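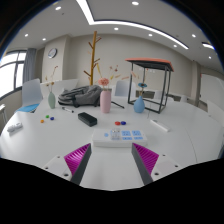
3.2 Household sample and meter records

The survey covered 225 households in the towns of Fenar and Grikby. Both towns buy power from the same regional supplier, but only Fenar had moved to time-of-day pricing when the study began. Households were drawn from the supplier's billing list, and those with fewer than 12 months at the same address were left out. Renters and owners were sampled separately, as renters often pay for power as part of the rent and never see a bill.

Hourly readings were collected from May onward. A reading was dropped if the meter reported zero for more than seven hours in a row, unless the household had told us it would be away. This removed 3001 readings, most of them from older apartment buildings in Grikby where the signal was weak. We did not fill the gaps.

Figure 3. White box-like device on a white table.

Evening use, defined as use between 5 p.m. and 9 p.m., was compared across the two towns after adjusting for floor area and number of residents. Following Iordache, we treated homes over 2000 square feet as a separate group. Electric water heaters made up a large part of evening use in these homes, and leaving them in the main group would have hidden most of the difference between renters and owners.

Answers on daily routines came from a paper form mailed with the bill. Return rates were lower in Grikby, and the weights in Section 3.3 correct for this.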